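Simulation & Offline Programming > Good practice
Thread: House rules for pick-and-place scenes – what do you insist on?

fendier_fan
We're finally writing down our rules for simulated tabletop runs at Skumeck and I'm so pleased! Draft one has 9 rules. My favourites: save the seed with every run, and log both views – table and arm – from the same run.

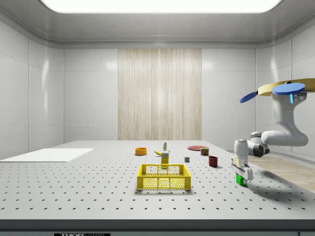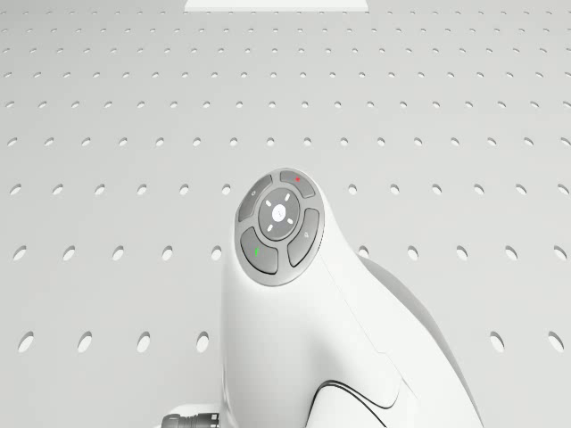
Table view first, then the close one of the arm with its button pad.

Gunvor Forsberg
Love this. I'd add a rule on clearance. Look at your table view – green block in the gripper, dark red mug not far off. We ask for 30 mm between any moving part and anything loose, and the run stops if it's less.

rilham_bob
30 is far too much. You'd never reach into that yellow crate.

Gunvor Forsberg
The target container is exempt, Bob! Everything else counts.

rilham_bob
Fair enough. Still think it should depend on speed. We slow down near objects and go much closer.

Åsmund Strand
Speed limits get edited and then forgotten. Of 146 runs we checked on the Nyberg job, 131 had the right clearance but more than half had no speed setting saved at all. Fixed distance first, speed second.

rilham_bob
Ouch. OK, but put the speed in the log as well.

fendier_fan
Brilliant, both going in – that makes 11. Draft two up on Monday. Does anyone have decent wording for the crate exemption?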